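Jestutton Outreach Award: Nominations Guide
Section 3. Setting up the nomination desk and entering a nomination

This section covers the public desk at Ivwood Hall and the entry of paper and spoken nominations into the Dunne register. Online nominations are covered in Section 4.
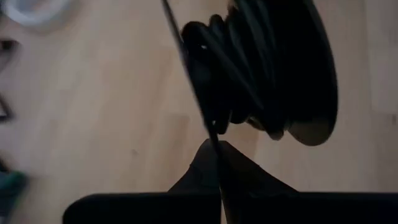
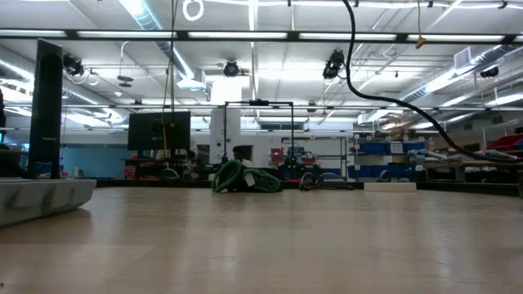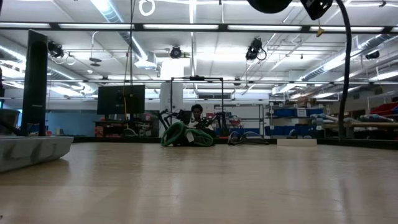 Can a person who sleeps at a shelter be nominated for the award?
Any resident of Jestutton may be nominated, and a shelter, a day center or a friend's address counts as residence. Enter the address as given and leave the proof field blank.

3.1 Before opening the desk

1. Sign in to the register with the desk account. Do not use a personal account.
2. Select the current award year. The register opens on the previous year until this is changed.
3. Print one test form and check that the reference number appears in the top right corner.
4. Place the blank forms and the sealed return box within reach of a seated visitor.

Note: Large-print forms are kept separately from the standard stock. Request more from Agnes Nordin at the Flotville office before the end of February.

3.2 Entering a nomination

1. Select New, then Paper or Spoken.
2. Enter the full name of the nominee. If only a first name is known, enter it and add the organization or street where the person is active.
3. Choose one category. A nominee may appear in no more than 2 categories, and each requires its own form.
4. Type the statement of support as written. Do not correct spelling or shorten it. The limit is 700 words; the register rejects anything longer.
5. Enter the contact details of the nominator. A phone number or a mailing address is enough.
6. Select Save, then write the reference number on the paper form.
7. Give the nominator the tear-off slip.

For a spoken nomination, read the statement back before saving and mark the Read Back box. A record without this mark stays in draft and does not reach the judges.

Caution: Saving a record twice creates two nominations. If the screen stops responding, wait and search for the nominee by name before trying again.

3.3 Consent

The nominee must agree before the name is published. The register sends the consent letter automatically when an address is present. Where there is no address, the desk prints the letter and passes it to the nominator for delivery — the signed copy may come back to any desk. Nominees have 17 days to reply from the date on the letter.

3.4 Closing the desk

1. Open the Drafts list and complete or delete each record.
2. Place the paper forms in the return box in reference order.
3. Sign out. The desk account locks after 3 failed sign-ins and can be reopened only by the Flotville office.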